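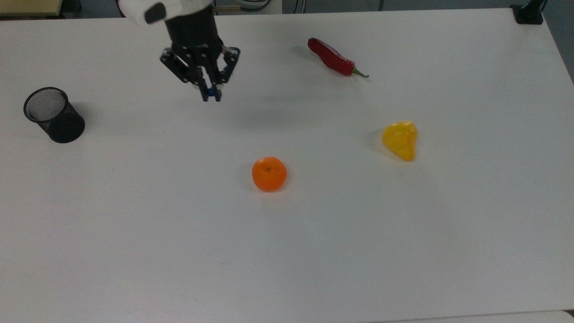 I've read the whole thread now, plus the notes Abena put up, and I'm still not convinced the hand-guiding sessions are buying us what people say they are. Take the plainest layout we use, the one where everything has to end up in the pencil cup. You've got a black mesh cup standing on the left, a long red chili, a tangerine, a small lumpy yellow pepper, and half the white table with nothing on it at all. A person driving the arm by remote solves that in their head before the gripper moves. They know the chili should be picked up across its middle and turned so it drops in end first. They know the tangerine may not want to go past the rim. None of that knowing gets written down. What gets written down is joint angles and the camera feed, and then we act surprised when the policy brings the chili over sideways and lays it across the top of the cup.

On July 2 or so, no, earlier, whenever the first batch went out, Nana Darko wrote:

> We now have 1755 demonstrations on the Tatero set, of which 593 were
> done by physically moving the arm and the rest with the remote
> handles. My feeling is that the hand-moved ones are cleaner. The
> paths are shorter and there is less hunting over the object before
> the fingers close. I'd like to propose that everybody switch to
> hand-moving for the Karkorero objects and that we stop taking remote
> sessions until we've seen whether the numbers improve. Kastriot is
> happy to show people how he does it. It takes an afternoon to get
> used to the weight.

Nana, a few things about this.

First, "cleaner" to whom? The paths look nice when you plot them. But when I push the arm around by its wrist, my own arm is in the head camera for half the run. The robot won't have my sleeve in view when it's working alone. Did anyone check how many of the 593 have a person in them? I went through one folder and gave up because it was nearly all of them. If we have to mask that out, somebody should say who's doing it and how long it takes, before we move everyone over.

Second, the hunting. You call it a fault. I'm not so sure. When I'm on the handles and I hover over the tangerine, shift a little, and come down again, that's me correcting, and correcting is the part we keep complaining the robot can't do. Every demo where the fingers go straight down to the right spot teaches it what to do when it's already right. Esi Amoah said something close to this at the Zalta meeting and it got waved off as a data volume problem. I don't think more volume fixes it.

Third, who is doing these? I asked Sohail Arain for the split by operator and 332 of the hand-moved runs are Kastriot's. He's very good. He's also left-handed and tall, and he always comes at the table from the same side. We may be comparing Kastriot with the rest of us and calling it a comparison of methods. (Kastriot, no offense meant, I'd say the same if it were me.)

What I would sign up for is something smaller. Same four objects, same cup, two operators who aren't Kastriot, each doing both methods, and the objects put down by a third person so that the operator doesn't get to choose an easy layout. Use the near half of the table too. In the layouts I've looked at, the objects sit toward the far side, and I'd bet lunch the policy falls apart the first time we set the pepper down close to the front edge. Then train on each pile separately and run both on layouts that neither pile has seen. If hand-moving wins after that, I'll shut up and learn to lift the thing.

I'd also like failed runs kept. Right now the Abou Zeid script throws away anything the operator marks as bad, and people mark very differently. I had a run where the chili rolled, I chased it and got it, and I marked it good. Abena marked almost the same thing bad. That one's gone, and I think it was worth more than ten of the pretty ones.

Can we please hold the switch until somebody answers the camera question? I can do mornings for the test if someone else takes the handles after lunch. The spare cable for the left handle is in my drawer, by the way, for whoever was asking.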